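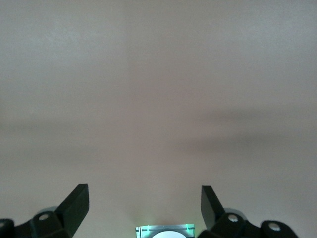

Kitchen and table supplies took up the first half hour, as we all rather expected it would. The meeting opened at 9 in the morning in the back room at Ristgate, with coffee on and most of the chairs filled, and we went directly to the matter of the tabletops, which had been carried over from the last two meetings. Everyone agreed that a plain, matte surface in a quiet beige-gray, with no pattern or print on it, is restful to look at and lets the dishes do the talking. The worry was glare and shadow. A soft gray band of shade falls across a surface like that without any hard edge to it, and one member felt this made the room look dim in the afternoon, while another said she found it cozy and would be sorry to see brighter lamps go in. After a good deal of friendly back and forth it was decided to leave the lighting alone through the winter and ask again in March.

Minutes of the last meeting were read and accepted, with one correction: the amount set aside for tableware was $1,147, and the minutes had dropped the comma and the last digit, which gave several of us a start.

Tableware

The report on plates was given at some length and was well received. The group has 271 pieces on the books, counting bowls, and the list has now been copied out fresh so that it can be read by someone without a magnifying glass. Thanks were given for this, and there was a little applause. The old list will be kept in the drawer until the new one has been checked against the shelves.

A question came up about whether the colored plates should go on being used for the Sunday-style family suppers or be kept for the children's lunches. Feelings ran warm on both sides! Those in favor of using them everywhere said that color on a table cheers people up before a bite of food has been served, and that it seems a shame to keep the cheerful things put away. Those on the other side said the white plates were bought for the suppers and ought to earn their keep. It was agreed to try the colored plates at the next two suppers and hear what people think.
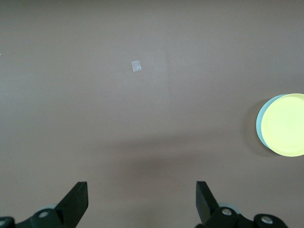
Along with that, we talked about how the plates should be set out beforehand. The present habit is to leave them in stacks and let each table help itself, which is quick but does mean that the people at the far end end up reaching across everybody. The suggestion from Estance was that two people at each table take the plates off the stack and put one at each place before the doors open. This was liked by nearly everyone. It was also asked that whoever sets up run a hand and then a cloth over the whole top first, right out to the corners, and pick up any scraps of tape or paper left from the craft mornings. The craft group took this in good part and said they would look after their own tape from now on.

Agreed: tables to be wiped before plates go down. Plates to be set out by pairs, one pair to a table. The stacks to be kept low, and to stay well in from the edge.

Practice at setting and clearing

There was a long and happy discussion of the practice sessions, where we work on laying a table and clearing it again without clatter. Several people said they had been surprised at how much there is to it. A plate taken by the rim comes up neatly and leaves the eating side clean, and a plate can be tipped nearly upright to look over the face of it before it goes back on the pile. We spent some time on the question of whether to begin with the near side of the table or the middle. The feeling was that the middle should be cleared first, with sleeves in mind, but this was left to each pair to settle for themselves.
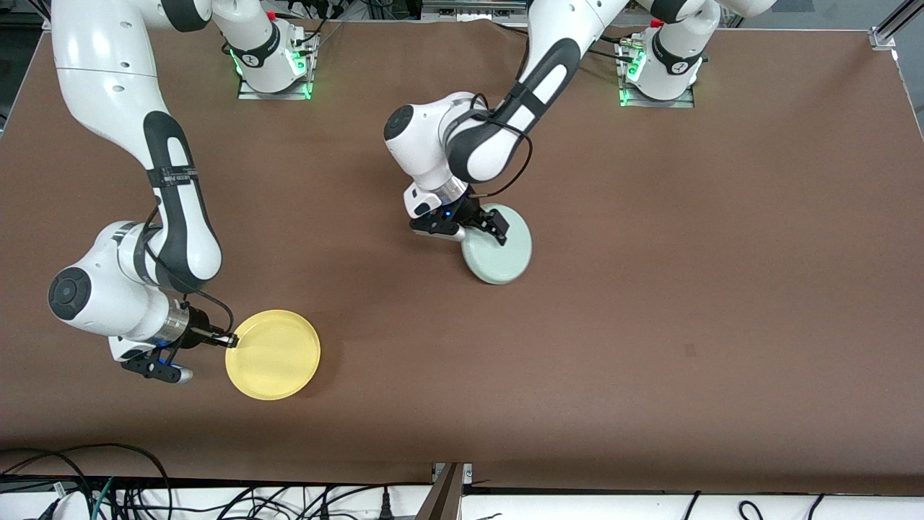 Setting practice: yellow plate and pale green plate on the brown table.

It was asked that the practice be kept to two plates at a time for now and built up gently. The next stage will bring in bowls, and after that the big serving platters, which are heavy and which some of us would like to put off as long as possible. A request for 14 extra dishcloths was approved without discussion.

Storage

Bidier has sent a price for open shelving along the back wall of the kitchen, and Dwivedi has sent one for closed cupboards with doors. The two were passed around and compared. The open shelves cost less and would make it easy to see what has been put back, but they do gather dust, and the room next door is swept every evening. The cupboards would keep everything clean, though the doors need space to swing and the walkway there is already tight. After hearing everyone out, the chair suggested that somebody go in with a tape measure before we vote, and this was warmly supported. Held over.

Other business

The kettle is slow and will be looked at. The blue tea towels that went home for washing after the July picnic have still not all come back, and members are asked very kindly to check their laundry rooms. A thank-you card for the loan of the folding tables was passed around and signed.

The next meeting will be at the same hour and in the same room. Those with keys are asked to come a little early so that the heating can be turned on, and whoever is bringing the cake should please bring a knife for it as well.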